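How I Repack Fragile Stuff in a Used Box With Foam Inserts

I've been mailing odds and ends out of Lesbridge for a while now, mostly small parts and the occasional lamp, and I almost never buy new packaging. Old boxes with the foam still in them are the best thing going, if you know how to use them. My friend Trudy Cosgrove asked me to write down how I do it, so here goes!

What you need:
A shipping box with its foam inserts
A smaller plain cardboard box that fits inside
An old cloth and a few metal binder clips
Packing tape, scissors, a marker

Start with the table. I spread a cloth and clip it down along the edges with binder clips, the big ones from the office drawer. Without clips the cloth creeps every time you drag a box over it, and then you're chasing crumbs of packing junk all over the floor. When you're done, unclip, fold the corners in, and shake it out outside.

Next, open the big box all the way and fold every flap back. Look at the edges. A little fraying along the top doesn't bother me – tape covers that. What I do care about is the corners and the bottom. Push your thumb into each bottom corner, and if it feels mushy, recycle the box and find another.

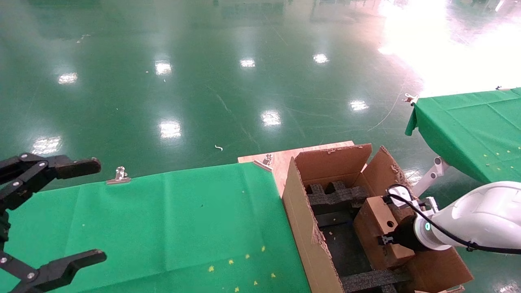

Now figure out the foam before you put anything in it. The notches and slots were cut for whatever shipped in there first, so your item probably won't match. Try the small box in a few different spots and turn it both ways. You want it snug enough that it doesn't slide when you tip the whole thing, but you shouldn't have to lean on it. If there's a gap, I roll up scrap cardboard and stuff it down the side (crumpled paper works too, it just settles more).

For the small box, I like the kind with a round hole punched in the side. You can hook a finger in to pull it out of tight foam, which is so much nicer than digging around the edges with your nails. Before closing one up, run your hand over the cardboard and pick off any loose bits so the tape sticks.

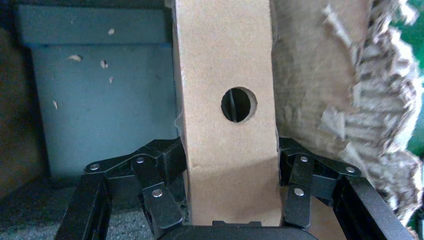 Fold along the creases that are already there. Making a new fold right next to an old one leaves a weak stripe, and I've had a panel buckle on me that way – a sugar bowl dated 1952, headed to Rozália Deák in Sevwood. It made it, but I was a wreck until she called.

Last, close the flaps, run tape down the middle seam and past both ends, then one strip across each side. Black out any old labels with the marker and write the new address on the biggest flat side.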